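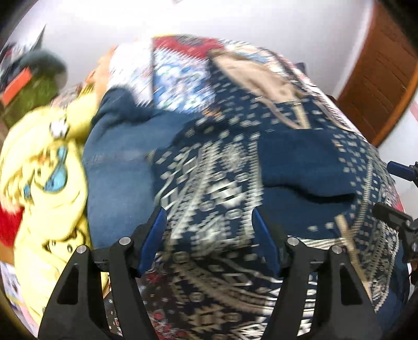 I have worked in the sorting and folding room at Nulisel for three years, and since the start of April we have had the Brirnow line running next to us. A few people asked me what changed, so I am writing it down.

Before, a good folder here did 113 pieces an hour, and your number went up on the board. The line does T-shirts and towels now, 3,000 pieces a shift when it doesn't jam. The board is gone. I don't miss it.

What we got instead is everything the line sends back. Hoodies, anything with a drawstring, jeans that come in tangled up with something else, blankets with a heavy pattern. It gives up on those and they come down the chute to us.

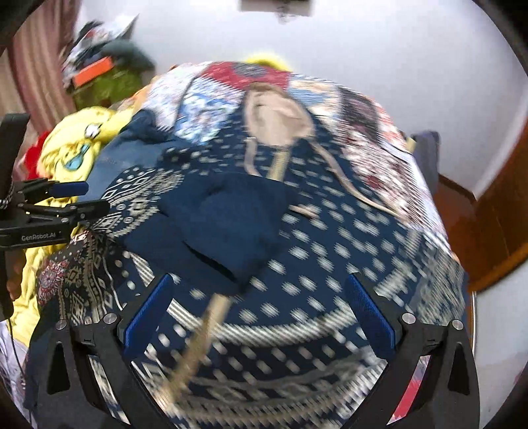 So my day is slower and harder at the same time. I used to get a run of easy shirts and let my mind go somewhere else. Now every piece takes some thought, and my hands are more tired at the end even though I handle fewer of them. We asked for a shorter block before the first break and got it after two weeks.

Nobody was let go, but two people who left were not replaced. The Atbridge site gets its line next, and they have been calling us with questions. Mostly they want to know about pay. Ours went up one grade for those who learned to clear jams.

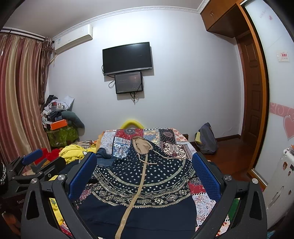 Cordeiro left a comment on my last post saying the same thing happened in their laundry, and that the hard pieces should be paid as hard pieces, by time and not by count. I brought that up with my supervisor. She wrote it down and said she would ask.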